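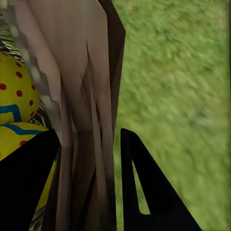 Creases in a rendered surface. The grass is at the right.

Fixing shading creases on imported meshes

Long dark streaks on a surface that should shade smoothly usually come from bad normals, overlapping faces or very thin triangles. The steps below use Stosmont 12, but the menus in older versions are close enough to follow.

1. Turn off all textures and apply a plain matte material. If the streaks disappear, the problem is in the texture and you can stop reading.

2. Open Mesh > Check and run the overlap test. Faces that share the same position fight for the same pixels, and the pattern changes as the camera moves. Delete the duplicates.

3. Merge vertices by distance. Start with a small value and raise it slowly. Too large a value will collapse fine detail, and undo does not always restore the UV layout - save first.

4. Recalculate the normals to face outward. Switch on the normal display and look for lines pointing into the object.

5. Set the smoothing angle. Hard edges need to be marked by hand before this step or they will be rounded off.

6. Find thin triangles with Select > By Shape. My test mesh had 2,540 faces, and 108 of them were slivers left over from the export. Dissolve them and let the program fill the gaps.

7. Render again with the light low and to one side. Flat front lighting hides most of these faults.

If streaks remain, check the shadow bias. A value near zero causes dark bands on any surface that runs almost parallel to the light.

Files exported from Zenon carry custom normals that override step 4. Clear them under Object Data first. Thanks to Ida Rothe for pointing this out.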